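**Which ESD and handling rules apply when a robot arm puts the CPU in?**

Posted by **Jumarska** on August 4, 2024

I look after a small bench cell where an arm moves server CPUs between a printed fixture and a workstation board. We are supposed to write a handling procedure before anybody lets the cell near boards we can't afford to lose. I was handed a draft that a previous contractor left behind, and I don't trust it. It says, more or less word for word:

- the operator wears a wrist strap at all times
- the gripper is "ESD safe"
- sockets stay covered until insertion
- processors are held by the edges only

The first one was plainly copied from a manual bench. The operator sits at a keyboard and the strap is grounding the wrong body. The second is a claim with no measurement behind it. I asked what the finger pads are made of and got a shrug and the word "plastic."
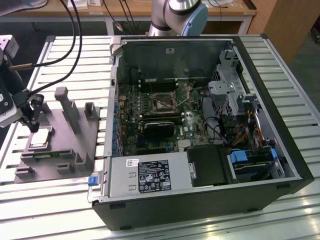

The tower rests on small feet on the aluminum extrusion, which the draft calls a "grounded work surface." Is it? Anodized extrusion has an insulating skin, as far as I know, and I can't find any record of a ground wire being bonded to it. The fixture is 3D printed too, and nobody wrote down which filament.

So which of these rules mean anything for a robot, and what am I missing? Please don't just tell me to "follow the standard." I've read the standard. It gives me limits and leaves the arm to me.

---

**Fokenell**

You're right to be suspicious. Most of these drafts take a rule for people and swap in the word "robot." I'd throw out the list and write it around what touches the chip and what touches the board. Ours went like this:

1. Measure the path to ground from the fingertip, with the arm powered and again with it off. Joint bearings are a poor ground path and the reading can change while the arm moves. If you can't get a steady reading, run a flexible bond wire past the joints. "ESD safe" on a data sheet describes the material on the day it shipped.
2. Treat the fixture as an insulator until a meter tells you otherwise. Ordinary printed plastic holds a charge, and a chip that has been sitting in it can discharge when the first conductive thing touches it. Static dissipative filament exists, but test the printed part, not the spool.
3. Set the cover rule by socket type. If the pins are in the socket, the cover stays on until the last safe moment and somebody has to own taking it off. I've seen a procedure that said "covered until insertion" with no step anywhere that removed the cover. Then the arm got blamed.
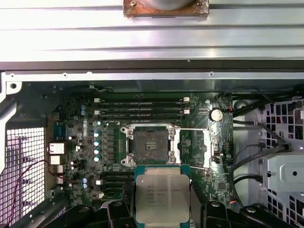
4. Put a hard limit on downward force, and put it in the controller. A line in a document won't stop anything. The chip should seat under its own weight. If it doesn't, the arm backs off and calls a person. No retry with more push.
5. Lever and load plate are separate steps with their own checks. Don't let "insert CPU" swallow them.

On the wrist strap: keep it, but only for whoever reaches into the cell. Write it that way or people will ignore it, and they'll be right to.

For the extrusion, scrape or drill to bare metal at one point, bolt a ground lug there, and measure from a few spots on top. If the readings are all over the place, put a dissipative mat down and bond that instead.

---

**Jolter**

I think you're all overthinking it. We ran one of these for 12 weeks with no mat and no special filament and never killed a chip. Keep the humidity at 50 percent or so and go easy on the gripper pressure. Nobody on our side got hung up on pad material.

The one thing I'd add is to look at the pads before each shift. Worn corners shed bits, and you don't want bits in a socket.

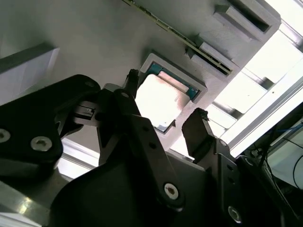

*Gripper fingers at the processor holder. Look closely at the pad tips.*

If the tips look chewed up, change them. Takes almost 4 minutes.

---

**Benmoussa**

I'd be careful with the answer above. "Never killed a chip" means no chip died while you were watching. Static damage can be latent, and a part that boots today can start throwing memory errors in February. Unless those boards were tracked afterward, 12 weeks tells you very little. The pad check is good advice, though, and it should be a written step with a pass/fail picture next to it.

Where I part ways with Fokenell is on how far to trust the measurements. A good reading from fingertip to ground isn't the end of it. If the pad is bare metal and the chip is charged, you get a fast discharge, and that is the bad kind for the chip. You want the pad in the dissipative range. Too conductive is a fault too, and I've watched an auditor pass a cell without knowing that.

"Held by the edges only" also needs work. For an arm, say which two edges, how much of the side the pads may cover, and that nothing touches the contacts underneath. Then say what happens at a handoff, when the chip is lifted out of the fixture or turned. Every rule in your draft seems to assume the chip is either parked or in the socket. The travel between is where a drop happens, and I'd want a line on what the arm does if grip is lost. Ours stops, opens nothing, and waits.

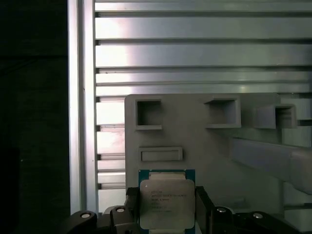
*Processor between the fingers, fixture behind, apparently printed.*

Last thing: require that a chip which has been dropped, or pressed with too much force, gets tagged and pulled. People hate that one because server parts cost money. Without it the rest is paperwork.

---

**Jumarska**

Thanks. I've struck the wrist strap line and rewritten it for anyone reaching in. I'm going with Fokenell's order and Benmoussa's pad range. Jolter, no offense, but I can't put "we never killed one" in a procedure.

Still open: how often to repeat the fingertip measurement. The old draft says every 2 years, and I don't believe that number came from anywhere. If someone has a repeat interval they can back up with readings, please post it.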